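Tape your table, you'll love it

Arlindo Fontes
2025-09-14

I want to make a case for blue painter's tape on the worktable. Two strips, crossed, and you have four zones for four kinds of stuff! I sort buttons, beads and old hardware for resale, and before March my table was one big heap that I pushed from side to side (and swore at).

Now every pile has a home. Keepers go in one corner, repairs in another, and I can see at a glance which batch is getting out of hand. I got through a jar of 2000 buttons this way and enjoyed every bit of it – even the shirt buttons, which all look alike.

People tell me to buy trays. I own trays! They have walls, and walls mean picking things up over and over. With tape you just slide a button across the line.

And please don't fuss with a ruler. Make the zones uneven, give the biggest one to whatever you have most of, and patch the strip with another piece when it tears. A roll costs me 8 dollars and lasts for ages. Try it this weekend – clear the table first, it's half the fun.

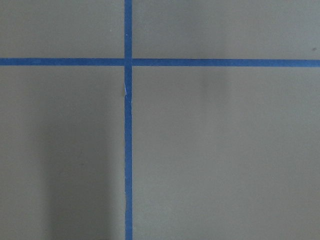

Blue tape crossed on the tabletop, four zones of different sizes.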